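Zirkstead Hall: Drop Cloths and Floors

Posted December 23, 2024

A page for the cloths we put down at Zirkstead. The hall floor is beige concrete, and it marks easily. We bought the first of the large cloths in May and have kept them folded on the shelf beside the side door ever since. Ezequiel Escobedo took most of the photos in this gallery and Alcides Ccori sorted them. Click through to the older galleries for the kitchen and the front steps.

The dark grey cloth is the biggest one we own. It goes down flat, with the long fold running up the middle of the room, and it covers most of the floor. The creases stay in it for a while after it comes off the shelf. We don't iron it.

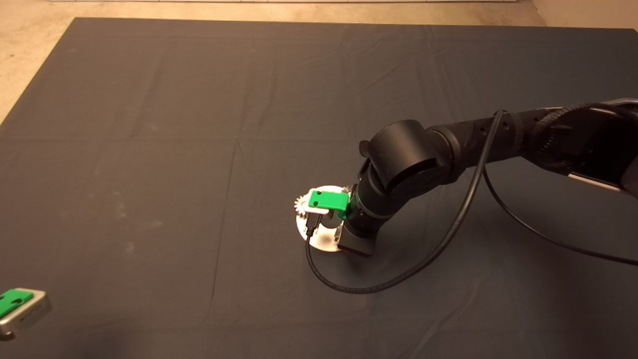
Charcoal cloth spread out, fold lines still showing. Bare concrete along the top.

The concrete has a mottled colour and a few faint stains. We had a quote from Hilten to grind and seal it, which came to $2339, and we have put that off for now. Until then the cloths stay in use for anything that might scratch or drip.

If you are borrowing the hall, please shake the cloth outside and fold it along the existing lines before it goes back. Allow 30 minutes for packing up. The key goes in box 7.

Next gallery: Tiêu Room, new shelves
Previous gallery: Kitchen cupboards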